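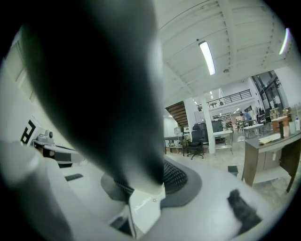

Fig. 5. Long fluorescent fixture on a ceiling with exposed beams, a small round fixture between it and a second strip, stairs farther back.

Section 5. Ceiling lights over open beams and stairs

This section covers the Skillon long strip fixture when it goes on a ceiling with exposed beams or joists, in a room that also has a staircase in it. If your ceiling is flat drywall, go back to Section 4. The steps there are shorter.

The first edition of this guide, which came in the box from Juklow, said the whole job was "a simple one-person task." We have taken that line out. A fixture 1,497 mm long is awkward for one person on a ladder, and the claim that it can be done in the time it takes to boil an egg was removed along with it.

Before you start

You will need:
Two people
Two stepladders of the same height
Stud finder (optional, see note)
Pencil, tape measure, chalk line
Drill and bits
The two mounting brackets and four screws from bag 113
A non-contact voltage tester that you have tried on a live outlet today

Note: Stud finders are sold as if they can see through anything. On a painted ceiling with boards over joists they give a lot of false readings. Where the beams are out in the open you can see where they are, so use your eyes and leave the stud finder in the drawer.

CAUTION: Turn off power at the breaker panel. A wall switch does not count. Labels on breaker panels are often wrong, especially in houses where rooms have been combined, so test the wires at the ceiling box even if the label looks convincing.

CAUTION: The fixture must be connected to a grounded circuit. If you find no ground wire in the box, stop and call an electrician.

5.1 Decide which way the fixture runs

You have two choices: along the beams or across them. Sales leaflets like to show strips running across, with the light falling evenly over a large empty floor. Few people live on a large empty floor. Across the beams, the fixture needs a solid beam under each bracket, and the spacing has to cooperate. Along a beam, you get one straight piece of wood for both brackets but also a shadow on whichever side the next beam hangs lower.

1. Hold a piece of cardboard cut to the length of the fixture against the ceiling in both positions.
2. Have the second person stand where people will work or sit, and look up.
3. Check for glare from the bottom of the stairs and again from halfway up.
4. Pick the position with less glare. Brightness on the floor can be fixed with another light later. A bare tube at eye level on the stairs can't.

Note: If you plan on a second strip, mark both now. Two fixtures put up months apart are hardly ever parallel, and on a beamed ceiling the beams give you away.

5.2 Mark the brackets

1. Snap a chalk line where the center of the fixture will go.
2. Measure from the beam edge to the line at both ends. Old beams are not always parallel to the walls or to each other. Follow the beams. The eye compares the fixture with the nearest beam long before it compares it with a wall.
3. Mark the bracket holes at least 24 inches in from the nearest wall.
4. Drill pilot holes. Use the bit size printed on bag 113 and disregard the larger size on the carton, which was a misprint.

If a bracket lands between beams, do not use the plastic anchors that came with the fixture. They are rated for drywall in good condition, and we have doubts about them even there. Screw a length of solid wood across two beams and mount the bracket to that. Paint it to match the ceiling before it goes up, or accept that you never will.

5.3 Hang and wire the fixture

1. Screw both brackets tight by hand. A power driver on full speed will strip the heads.
2. Lift the fixture body with one person at each end. Hook the end away from the ceiling box first.
3. Hook the near end. Keep supporting it until you hear both clips close, then pull down gently. A click alone proves very little with these clips.
4. Feed the supply wires through the grommet.
5. Connect ground first, then neutral, then hot. Tug each wire.
6. Fold the wires away from the tube holders and close the cover.
7. Fit the tube. Turn it until it seats at both ends.
8. Restore power and switch on.

If the tube flickers and then settles, leave it. If it is still flickering a minute later, switch off and reseat the tube before you buy a new one. The starter is blamed for most of these faults and in our experience a badly seated tube is the likelier cause.

CAUTION: Fluorescent tubes contain a small amount of mercury. If one breaks, air out the room, keep people and pets away, and pick up the pieces with stiff cardboard. Do not vacuum. Take used tubes to a collection point.

5.4 Dimmers

The standard Skillon fixture does not dim. The carton says "dimmer ready," and what that means is that it can be refitted with a different ballast, sold separately. Wired to an ordinary dimmer it will buzz, and the ballast may fail. The Rotari wall control is the only one we list for the refitted version. Even then, expect a useful range from full down to somewhat less than full. Anyone hoping for candlelight should buy a lamp.

5.5 Lighting the stairs

A ceiling strip in the main room does not light a staircase properly, whatever the coverage chart says. The chart was drawn for a box with white walls and no furniture. On real stairs the light comes from one side, the person climbing blocks it, and dark treads give very little of it back.

1. After dark, switch on only the new fixture.
2. Stand at the top and look down. You should be able to tell where each tread ends.
3. Walk down slowly with one hand on the rail or the wall. Stop wherever your own shadow covers the next tread.
4. Mark those treads with painter's tape.
5. If there is tape on any tread, add a light for the stairs. A small round ceiling fixture near the foot of the flight often does it. Recessed lights in a lower ceiling help only if they sit close to the stairs.
6. Put the stair light on its own switch, with a second switch upstairs.

Note: Glow strips for tread edges are sold as a substitute for step 5. Treat them as an extra. They fade, the glue lets go in a warm house, and a strip that has half peeled is worse than no strip.

CAUTION: Do not stand a stepladder on a stair tread. Do not level one with books, bricks or scrap wood. If the spot can't be reached from a ladder standing on a flat floor, hire someone with the right equipment.

5.6 White ceilings

We are often told that a white ceiling doubles the light. It helps, and we would paint beams and boards white if the choice were ours, but doubling is a stretch. Gloss paint is a mistake over a strip light, as every lump in the wood shows up as a bright streak. Use flat or matte. Paint before you mount the brackets and let it dry for as long as the can says, plus a night.

5.7 Check after first use

Let the fixture run normally for 183 hours of use, then do the following.

1. Switch off at the breaker and let the tube cool.
2. Check the bracket screws. Wood moves with the heating season, so a fixture hung in September may need a quarter turn by the time winter is over.
3. Wipe the top of the housing with a dry cloth. Beams drop more dust than you would think.
4. Look for brown marks on the ceiling near the ballast. If there are any, leave the power off and contact the dealer.

Replacement brackets and clips can be ordered from Pawłowska under the number on bag 113. Order the metal clips. The plastic ones cost less and we no longer recommend them.

Section revised 22nd March. Continue to Section 6, Wall switches.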